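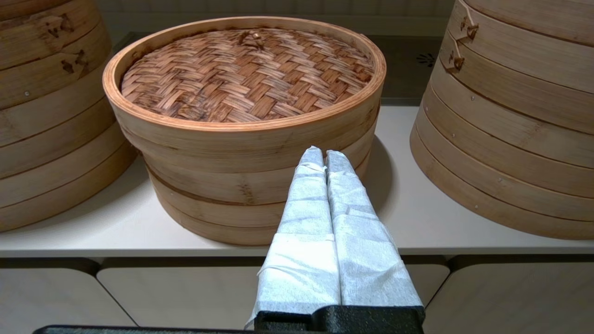

Steamer shelf, Bruvside kitchen, with the new arm at work.

November, just gone ten at night

Long shift and my feet hurt. Writing this before bed because I said I would keep some sort of record while the arms go in, and I have already missed most of the first fortnight.

We have two of them now at Bruvside. The first is on the steamer shelf, where the dim sum baskets are kept between services. The second is meant for the pass but is still on its trolley by the dry store with a sheet over it, and we have to squeeze past it to get to the rice.

The fingers on the shelf one have been wrapped in white padding. Cathal Dunne came over from Skuterthorpe to do it himself. Bare fingers mark the bamboo, he says, and they had the same trouble in the kitchen there. He showed me how to redo the wrapping if it works loose. It is much like doing a bandage. I did one finger and he did the other and mine was the lumpier of the two.

Started at 4 to get the baskets sorted before the evening. Lids are the difficulty. A lid that sits down inside the rim is fine, but if it is cocked even slightly the arm stops and the light comes on, and someone has to walk round and press it flat. Tonight that was me, 8 times before the first tables were in. I kept a tally on the back of a delivery note, as Cathal wants the numbers for Bradeseo, who look after the software.

After that it settled. We did 80 covers and I don't think it stopped more than twice in the second half. I noticed I wasn't reaching up to the shelf all evening. My shoulder has been bad since spring and it is no worse tonight than it was this morning, so I have to put that down on the good side.

On the other side, Nakajima has had her hours changed. She used to do baskets from opening until the rush and then move to the sink. Now there is no basket job as such, so she comes in later and goes straight to the sink. She is two hours a day down. They have told her she can make it up by training on the arm, but the training is at Skuterthorpe in the mornings and she has the school run. She didn't say much about it. I told her I would ask whether Cathal could do it here instead. I did ask, and he said he would see.

What I miss is the talking. Two of us at that shelf, you got through a lot of conversation. Now whoever is nearest keeps an ear out for the beep and otherwise leaves it alone. I caught myself saying "behind" to it when I went past with a tray.

Some of the lids are badly stained and I would like to throw the worst ones out. I was told to leave them for now, as a new batch might be a slightly different size and the arm would need setting up again. So we are keeping old lids to suit the machine. I wrote that on the delivery note as well, under the tally.

Tomorrow: buy more tape for the padding, ask about the training again, move the trolley away from the rice if anyone will help me lift it. Early start. Uniform is still in the wash and I need to get up and put it on the radiator.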